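**Re: Two weeks in Porine, is the language going to be a problem?**

**wollus_walker:** I'm heading to Porine in June and every site gives me different numbers. One says 70 percent speak the coast dialect at home, another says it's almost dead. Which is it? I've learned maybe nine phrases and I'd hate to have wasted the effort!

**Eifion Dafis:** Depends where you draw the line. The 70 is for the whole province, and that counts anybody who understands it. In the port itself you'll hear mostly the national language, plus a lot of Hungarian in the upper streets.

**drerko77:** Gonna disagree with Eifion. My in-laws live by the harbor and I've heard nothing but dialect at their table for seven years. The census form only lets you tick one box, so mixed families (like ours) vanish.

**Eifion Dafis:** Sure, but one dinner table isn't a town – the villages up the valley have maybe 1000 people between them and that's where it's really spoken.

**tegwen_landeg:** You're both a bit right. Go to church on a feast day, Catholic or Orthodox, and you'll hear all of it, singing included. I came home wanting to learn the tunes and I'm still at it.

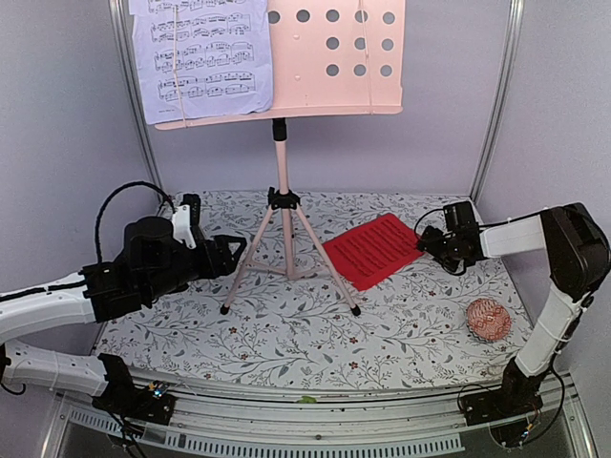

*Sheet music up on the pink stand*

**wollus_walker:** Love that, Tegwen! Okay, keeping my nine phrases. Is the bus up the valley cash only?

**drerko77:** Cash, and small bills. Driver won't break a big one.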